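3.2 Materials and table layout

The sorting task used a shallow woven basket, a set of painted wooden cubes and a plain white table. We chose these items after a short pilot in May, in which families were asked what their children already had at home for putting toys away. Baskets came up more often than plastic bins or fabric bags, and most parents said that a low basket was easier for a young child to use than a deep one. The pilot also showed that large toy sets took too long to put away, and that children under four often stopped before the end.

The basket came from Pikby and the cubes from Wustik. Both are sold as ordinary household goods, and neither was changed for the study. The cubes have slightly rounded corners and are painted one color each. We used a blue, a green and a red cube in every session described in this section. A yellow cube was tried in the pilot and dropped, as several children called it orange and the scoring sheet had no good way to handle the answer.

The basket was always placed toward the left end of the table, with its long side facing the child. The cubes were set out on the open part of the table to the right of it. A session began with all three cubes outside the basket. The adult said, "Can you put these away?" and then said nothing more until the child stopped or looked up. No color was named in this first request. In the second part of the session, the adult asked for one color at a time.

We recorded the state of the table after every placement. A placement was counted when a cube was at rest and the child's hand had left it. Figure 1 gives the layout at one such point, with the blue cube in the basket and the green and red cubes still on the table.

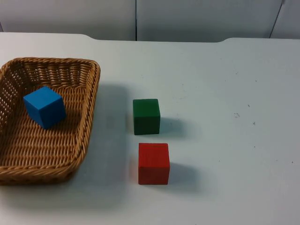
Figure 1. Table state with one cube in the basket. Blue is inside the woven basket at left; green (farther) and red (nearer) are on the tabletop.

Each table state was given one of three codes for every cube: in, out or on the rim. A cube was coded as in when it rested on the basket floor, whether it lay flat against the weave or at a tilt. The ribbed floor made small tilts common, and we did not treat them as errors. A cube was coded as on the rim when any part of its weight was held by the braided edge. This last code was rare and was merged with out for the main analysis. Where two coders disagreed, they looked at the record again together and agreed on a single code.

The position of a cube inside the basket was also noted, using four areas: back left, back right, front left and front right. We expected most children to use the area nearest to them. For cubes still on the table, we noted only whether the child had moved them from the starting place. Several children lined up the remaining cubes before going on, and a smaller group stacked them. Lining up and stacking were both logged as arranging, with a note on which of the two it was.

In total, 188 children took part and 3000 table states were coded. The number is larger than the three placements per child would give, for two reasons. The task was repeated over several rounds, and a cube that was taken out of the basket again produced a new state. Taking out was allowed at all times. Of the coded states, 400 were checked by a second coder who did not know the child's age or the order of the rounds.

3.3 Changes to the layout between rounds

Only the order of the cubes on the table was changed between rounds. In the first round, the cubes stood in a row running away from the child, and in later rounds they were placed side by side or spread out. The basket stayed where it was. We had planned to move it to the right end for half of the rounds, but in the pilot this led children to talk about the basket and ask why it had moved, and the sorting was left undone.

The table surface was wiped between children and the cubes were checked for chipped paint. We used 2 sets of cubes over the whole study, the second bought when the red cube in the first set lost paint along one edge. The basket was not replaced. A fabric bin from Majali was kept on hand in case the weave came apart, and it was not needed.

Room lighting was left at its normal setting for every session. Light from above made the top faces of the cubes look paler than the sides, most clearly on the blue one, and coders were told to name colors from the printed list and not by shade.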